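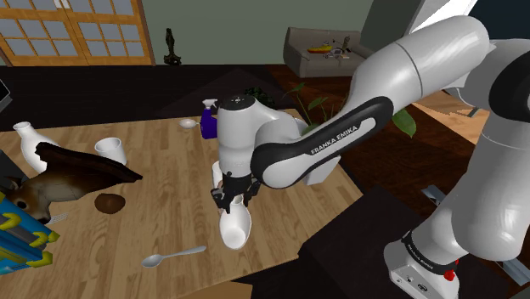

Workshop notebook, glaze side
February 2, 2018

White glossy glaze for the narrow-neck vases, Murín recipe, continued.

Opened the kiln this morning at half past eight. It was still a little too warm for bare hands, so I waited with the lower shelf until after coffee. The firing was the slow one, with the long hold at the top, the same program as the last time. The cones on both shelves bent as they should. The lower one is a bit softer than the upper one, as always in this kiln, and I no longer try to correct it.

First the good part. The glaze on the upper shelf is smooth and quite deep, with no pinholes on the shoulder. This is the place where we had them in each firing before Christmas. The white is a warm white. If you put it beside the old Drurkholm glaze you see the difference, the Drurkholm one looks almost blue. Alone on the shelf I don't think a customer will notice. I prefer the warm one, but this is my taste and I know that not everybody here shares it.

Now the part which is less good. On the lower shelf there is crawling inside the neck of two vases. The glaze has pulled back from a line a few millimeters below the lip and left a bare ring. From outside you can't see it. With a finger you feel it immediately. On one of the two the ring is open only on one side, and I think it is the side where I held the piece when I poured. So this is probably fingers, or cream from the hands. I ask again, also myself: wash hands before taking the bisque pieces, and no hand cream before noon.

The second vase has the ring all the way around and fingers can't explain this. I have two suspicions. One is dust. The bisque stood open on the rack over the week when the floor was repaired, and I wiped only the outside with the sponge. The other is that the glaze was too thick in the neck. It is narrow there and the glaze runs out slowly, so it has time to build up. When I look at the broken test piece from the same batch, the layer in the neck is clearly thicker than on the belly. I broke it with the small hammer over the sink. Pieces are in the paper bag with today's label, please don't throw them away yet.

Recipe as mixed on Tuesday, so that it is written somewhere other than on my hand:

Dry material total 699 g. It should have been 700, but the last spoon of the whiting went on the table and I didn't want to sweep it back in.
Feldspar from the new bag (Cirkirberg), the rest from the old bags.
Kaolin as in the Murín sheet, no change.
Zircon as in the sheet, no change.
Water added in two parts, the second part slowly, until the mix dripped from the finger with a short tail.
Sieved twice through the fine sieve. The second time almost nothing stayed back.
Left under a lid over night, stirred again before use.

I wrote the water by feeling and this was a mistake. After the firing I wanted to know how thick the glaze was on the day and I couldn't say it. I weighed the rest of the bucket this afternoon, but it has been open and some water is gone, so the number means little and I don't write it down here. From the next batch we weigh a fixed volume in the small cylinder and write the value on the lid with the date. The cylinder is in the drawer under the scale, behind the brushes.

About the Cirkirberg feldspar. The bag says it is the same grade as before. The powder feels a little coarser between the fingers and it settles faster, I saw a hard layer on the bottom of the bucket after one night. With the old feldspar this needed three or four days. I don't want to blame it for the crawling without a test. Still, it is the one material that changed, and I would like to have it excluded. There is one old bag left, one third full, behind the plaster. Please keep it for this comparison and don't use it for the gray glaze.

Shrinkage, clay body from Ukton. I measured the marked bars from this firing. They agree with the earlier ones so well that I was a little suspicious and measured them again with the other caliper. Same result. So for the vase mold we can keep the factor that we have. The lip comes out as in the drawing. The foot is very slightly oval on all the pieces, with the long side in the direction of the mold seam. I believe it is from taking them out of the mold too early. In the cold weeks the casting room dries slowly and the clock on the wall is then a bad guide. One should look at the edge of the clay and see if it has come away from the plaster. If it has not, wait.

Foot rings: wax was good. I put the wax on with the turntable instead of free hand and the line is much cleaner. One drop went on the belly of a vase and made a bare point the size of a lentil. If this happens to you, don't scratch it away, the wax stays in the pores. The piece must go through the bisque firing again to burn it out. I have set mine aside for the next one.

Humidity in the casting room was 79 percent this morning, read from the dial near the door. It is high. The window was closed all night and the wet molds stood inside. I have put the molds on edge with space between them and opened the upper window a hand wide. Please leave it like this for the weekend if there is no frost. If there is frost, close it and put on the small fan, on low, directed to the wall.

I also tried the old trick with vinegar in the slip-glaze for repairs, on a handle that was not important. It held through the firing. There is a thin dark line which I can see and which I dislike. For a handle on a sample it is okay, for sale no.

Plan for the next test. Four vases, all from one casting day, all washed inside and dried for a full day before glazing. Two get the glaze with the Cirkirberg feldspar and two get it with the old feldspar. In each pair one is poured thick as before and one is poured with a thinner mix, emptied and turned slowly upside down until the dripping stops. All on the lower shelf, as the trouble was there. Pencil marks on the bottom, under the wax line: C thick, C thin, O thick, O thin. I know that one piece for each case is not much. If the result is unclear we repeat it, the firing is going anyway with the plates.

It would be nice to have an answer before the spring order, where the first delivery is in May. If there is none, I propose to use the thin pour for everything and accept that the white is slightly less deep. The bare ring I would not accept. Water stands in the vase and goes into the body at that place, and after some weeks there is a wet mark on the table under it. We had this with the tall jugs and it was not pleasant to explain.

Things still to do:
Order kaolin, the bag is lower than it looks.
New bulb above the scale.
Clean the fine sieve properly, there is blue in the corner of the mesh. I found one blue point on the upper shelf, on the plate nearest to the wall, and it can only be from there.
Write to Drurkholm and ask if they still sell the small bags of the old white. Only for comparison.
Kiln shelf, lower left: one drip to grind off. Wear the glasses.

Added later, four o'clock: the crackle. I heard the vases from the upper shelf ringing on the rack, a very fine sound, so I put ink on one and wiped it. There are a few long lines near the foot and none on the shoulder. They were not visible without ink. I leave this vase on the window sill with the ink on it and will look at it again on Monday morning before I mix anything.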